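Workshop notebook, Saturday, December 6, 2025
Plant dyes, bench 2, Ranenness

Full day on the dye pots at last! I've been itching to get back to the weld since May, when we ran out of fibre halfway through the series and I had to stop just as it was getting good. Bench clear by nine, both burners going, kettle on for me as well.

Aim for today: find out if the flat, dirty yellow we got in May came from the weld or from our water. I was fairly sure it was the water. I'm now very sure.

Fibre
Wool from the Mekov mill, the two-ply they sell undyed on cones. Wound into small skeins, 5 g each, tied loosely in four places with cotton. (Loosely! The last batch had white stripes under every tie, and the fault was all mine for pulling them tight.) Scoured last night with a drop of the plain detergent, rinsed until the water ran clear, left to soak overnight in the bucket. It gave off far more grease than I expected from a cone sold as clean, so please scour this stuff even if you're in a hurry.

Mordant
Alum at the usual strength, with cream of tartar in half the pots and none in the other half. Brought up slowly over an hour, held below a simmer for another hour, cooled in the pot. I labelled the skeins with knotted tags this time and they all survived. One knot is tap water, two knots is rain water, an extra loop means tartar.

Water
Rain water from the butt behind the shed, strained twice through muslin. Tap water straight from the workshop sink. The strips put the tap at the hard end, no surprise to anyone who's looked inside our kettle.

Pot notes, weld
Dried weld from the Bartoš bag, chopped and soaked overnight. The smell is still somewhere between boiled cabbage and a wet barn, and I've grown rather fond of it. Heated gently, never above hand-hot plus a bit, then strained, and the skeins in at 10.40.

Rain water, no tartar: soft lemon, lovely and even.
Rain water, tartar: paler, a touch cold. Pretty, but you'd want more dyestuff.
Tap water, no tartar: strong, deep, almost egg yolk after an hour. Wow.
Tap water, tartar: in between, slightly patchy on one side where it sat against the pot.

So I had it completely backwards about which water was going to do us good. Weld likes the chalk. The hard water is giving us the brightest yellow on the bench, and the dirty cast in May must have come in somewhere else. My money is on heat. I let that pot boil while I was on the phone (it's there in the May pages, underlined, in my own cross handwriting) and boiling brings out the brown. The water still matters a great deal, only in the other direction. Very happy with this.

Side test: a pinch of chalk in the rain water pot, with a spare skein. Went from lemon to proper yellow within minutes. I stood there grinning at it.

Pot notes, madder
Less time on this one. Ground root, the end of the Flultberg jar, so it may be older than the label says. Held low for two hours. Good brick red on all skeins, warmer in the tap water. The rain water skein is leaning towards orange. I'd like to redo it with fresh root before anyone quotes this, as there was barely enough left in the jar for a fair comparison.

Colour targets
I've been choosing the shades from flowers again, since a flower is so much better than a paint card for this. Petals have that slight see-through quality and you end up matching the colour as it looks in daylight, from more than one side. The two I'm after for the sample blanket are a clear tulip yellow and a very pale blossom pink, with a good amount of dark leaf green to hold them together.

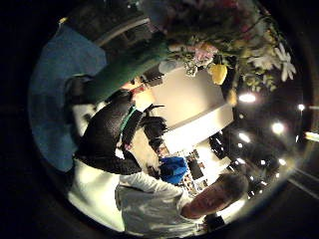
Green, first go
Dipped the tap water weld skein in the leftover indigo vat from last week. The vat was sulking, more blue-green than yellow-green under the surface, so I warmed it, fed it a little and gave it an hour with the lid on. Much better after that. One dip of a minute gave a spring green, far too cheerful for what I want. Three dips with airing between gave a dark, slightly bluish green that is very nearly it. A fourth would probably be too far.

Overdyeing the deep yellow gives a much richer green than overdyeing the lemon. Worth remembering: start strong on the weld if green is where you're heading.

Pink, first go
Used the second bath from the madder, after the red skeins came out. Twenty minutes, no more heat. It came out salmon. Nice salmon, wrong pink. Next time a third bath, cooler, and wash the root in cold water first to get rid of some of the yellow.

Light test
Card with one strand of each shade, half covered with foil, taped to the south window. Left edge is rain, right edge is tap. Please don't move it, and don't peek under the foil!

To do
Order madder root, whole this time, and grind it here.
Clean the big pot properly, there's a ring of weld inside it.
More muslin.
Repeat weld at a controlled simmer to see if I can get May's brown back on purpose.
Try the chalk trick on the onion skins.
Skeins are on the rack by the door, still dripping when I locked up, tray underneath.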